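Cetelach opens its play kitchen library in June, onions not included

CELLEL, June. Cetelach, the toy lending service that has spent years handing out puzzles with one piece missing, will begin lending complete play kitchens next month from its counter at the Benavides Arcade. Families can borrow a set for three weeks at no charge. The deposit is a promise to look under the couch before returning it.

The new collection runs to 1,598 pieces, packed into 50 sets. Each one mixes cookware with pretend groceries, and no two are quite the same. Some lean toward breakfast. One is mostly soup.

Every set gets laid out on a white table before it is packed, so that staff can see what the last household kept and what it sent along by mistake. Past returns of other toys have included a real potato and a single adult sock, both of which were offered back to their owners. The sock was claimed. 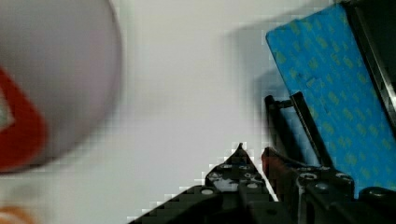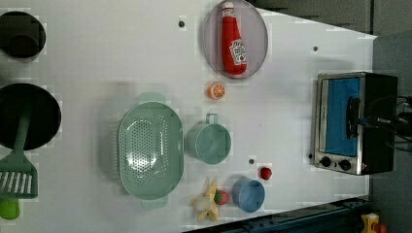

The second picture has the ketchup on its plate, an orange slice and the mint-green colander.

Namus, the parents' newsletter in Cellel, tried a set ahead of the launch and reported that the colander had been worn as a hat within minutes, that dinner was served eleven times before lunch, and that the frying pan was louder than expected on a tile floor. Its review went on to ask for a longer loan, then asked whether a shorter one might be possible for the pan alone.

Cetelach has taken the point and will let borrowers leave any item behind at pickup. Pieces go missing, and the service would like to hear about it by the return date. A lost tomato costs nothing. A lost toaster oven will lead to a conversation.

Sets are cleaned between loans and suit children three and up. Reservations have already come in from 212 households, so there will be a wait for the early ones. Names can be added to the list at the counter, which opens at 10 a.m. and closes for lunch, the ordinary kind, at noon.

Press contact: Cetelach front desk, Benavides Arcade, Cellel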